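Search this site Go

About Diltura

Diltura fixes phones and tablets in Ullbridge. We opened in February with one bench and a low opinion of "unbreakable" glass, and 1,822 repairs later that opinion hasn't moved.
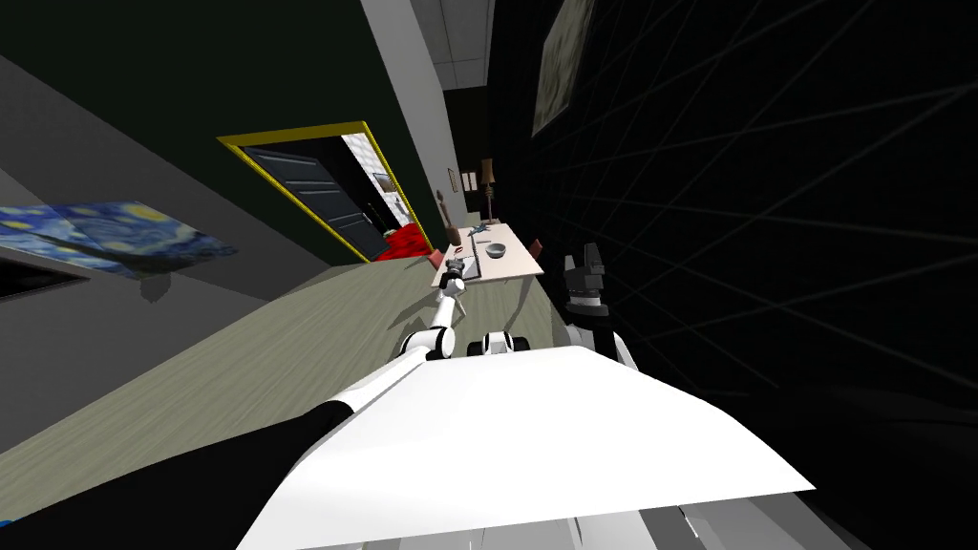 Do screen protectors work? Sometimes, against scratches. We wouldn't bet a phone on one.

We sell two kinds and push neither.
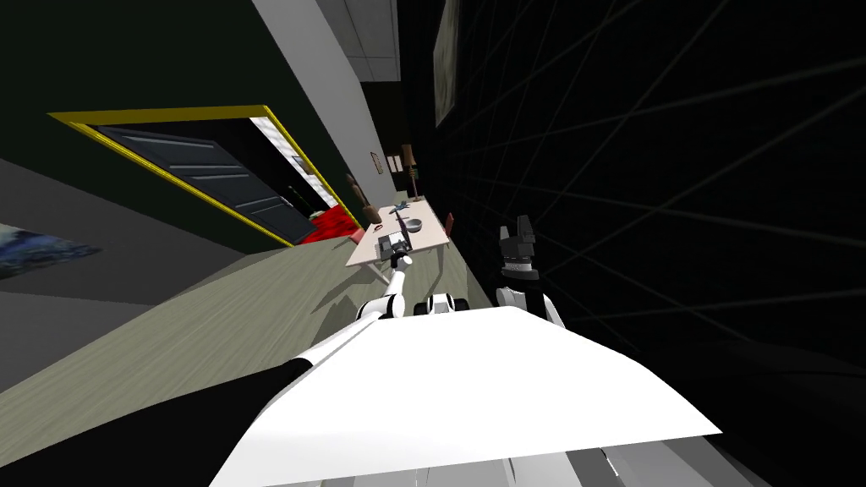

A table, a bowl and a toy airplane

Most protection plans look generous until you read the part about fees. Bring yours in and we'll read it with you – all 2,000 words of it, if need be.

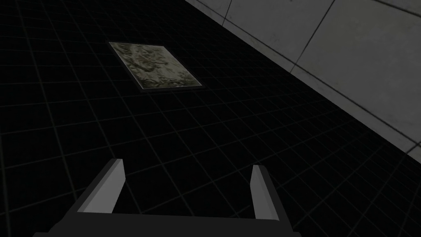 Then there are cases. The Naklow we stock costs less than the fancy ones, and we've yet to see proof that the fancy ones do better.
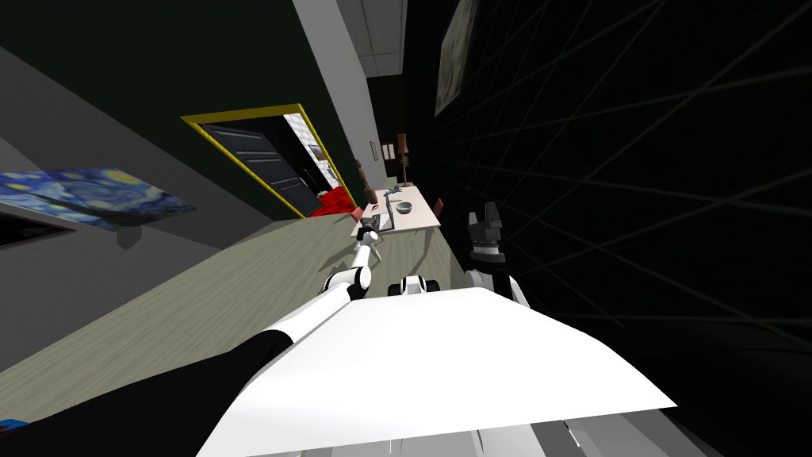 Bondarchuk wrote to us that we talk customers out of spending money, and that this is a strange way to run a store. It may be.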